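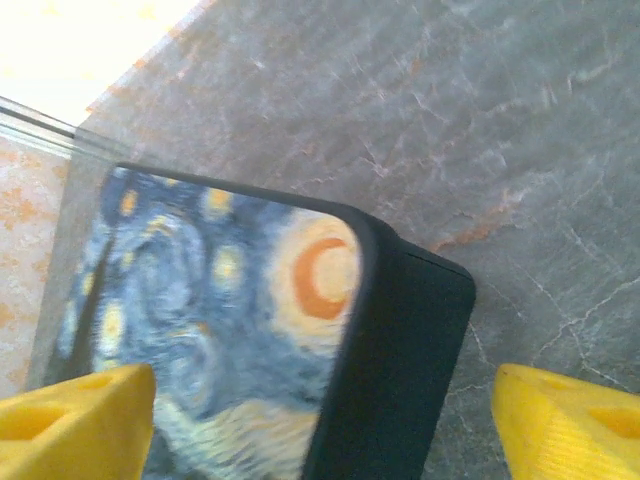 Chapter 6
A Day at the Plant: What to Look For When You Visit

On Apr 28, 2019, the packaging firm Gernusier opened its Plasville plant to the public. It had held one open day before, in January, but that one was for customers only. This time 400 people came through the doors, among them two classes from the technical program at Prothero. Most of them had never stood near a working robot arm.

The visitors were taken around in groups of 18. Each group spent time at the palletizing line, the inspection booth, and a small demonstration table run by Mumer, the company that supplies Gernusier with grippers. The palletizing line was the loudest and the largest, and the tour guides clearly expected it to be the favorite. When the students wrote up the visit, though, most of them chose the demonstration table. The arm there was slow enough to follow. It closed on an object, lifted it, turned it, and put it down again, and a student standing at the rope could see each step.

We will come back to this open day several times in the chapter. A demonstration is a good place to start learning about automation, but it has to be watched with some care. The people who set it up have chosen the object, the surface, the lighting, and the speed. They have usually run the same motion many times before the doors open. A real job in a plant leaves far less of this to choice.

Take the matter of grip. A gripper with two fingers holds an object by pressing on it from opposite sides. If the sides are flat and parallel, the contact is good. If the object is tilted, or if one finger meets it nearer to a corner than the other, the object may turn as it is lifted. People correct for this without thinking. A robot has to be told, or has to sense it, and Section 6.2 explains both methods.

Several students asked why the arm moved so slowly. The guide's answer was that it could go faster, but the rope was close and the crowd was large. Speed limits near people are covered in Section 6.4. On the plant floor, behind fencing, a similar arm moves 600 cartons in an hour.

Before you read on

If your class is going to visit a plant or a trade show, take a notebook and write down answers to the following while you are there. Memory is poor for this kind of detail.

What does the robot do when nothing is in its way?
Who places the object at the start, a person or a machine?
Does the object always start in the same position?
What happens after a failed pick — does the robot try again, or does someone step in?

Key terms in this chapter: gripper, finger, contact area, payload, cycle time, work cell, guarding

6.1 The Parts of a Gripper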